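3.2. Tri à la source et bouchons solidaires du flacon

Le dépouillement des bacs de Brarkport a porté sur 2 911 emballages, dont 2 782 ont pu être rattachés à une catégorie de matériau. Les autres, trop souillés ou déchirés, ont été écartés de l'analyse. La grille de codage est celle de Moreira et Wijaya, à laquelle nous avons ajouté une rubrique pour l'état de fermeture du contenant (bouchon vissé, bouchon séparé, bouchon absent). 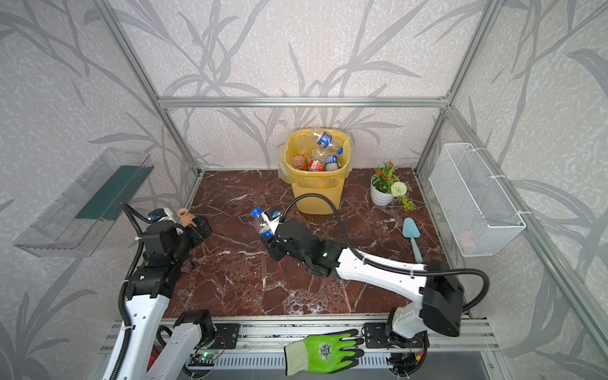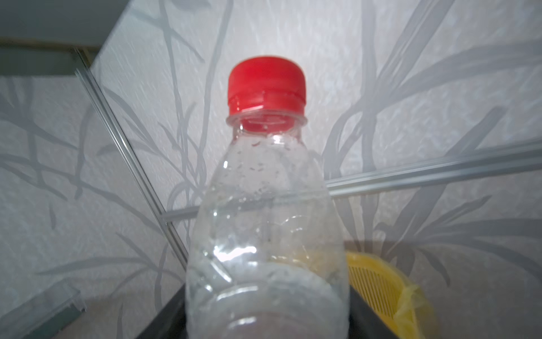
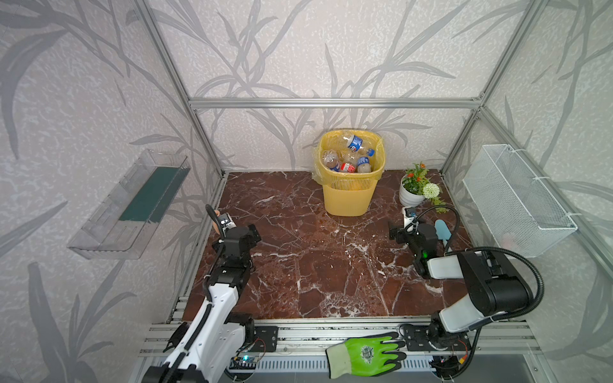 Figure 4. Corbeille jaune doublée d'un sac translucide (première et troisième vues) ; bouteille transparente à bouchon rouge (deuxième vue).

La fermeture du contenant pèse sur la suite du traitement plus que ne le laissent penser les consignes affichées dans les immeubles. Une bouteille jetée bouchon vissé garde son air et se compacte mal, ce qui augmente le volume transporté entre Flavside et le centre de Lindau. Le bouchon et la bague qui l'accompagne, rouges tous deux sur la deuxième vue de la figure 4, sont codés ensemble lorsqu'ils se trouvent encore sur le goulot. La bague restée seule est notée à part. Les habitants interrogés par Hélder Moreira connaissaient rarement la consigne relative aux bouchons : sur 55 foyers, 15 l'ont citée sans aide. Plusieurs ont dit revisser par habitude, pour éviter les coulures dans le sac.

Kamarul Wijaya a repris le codage d'un lot déjà traité afin de vérifier l'accord entre les deux lecteurs. Les désaccords concernent surtout les flacons de produits ménagers, dont la pompe n'entre dans aucune des trois modalités. Ils ont été reclassés dans « bouchon vissé » pour le calcul du tableau 2.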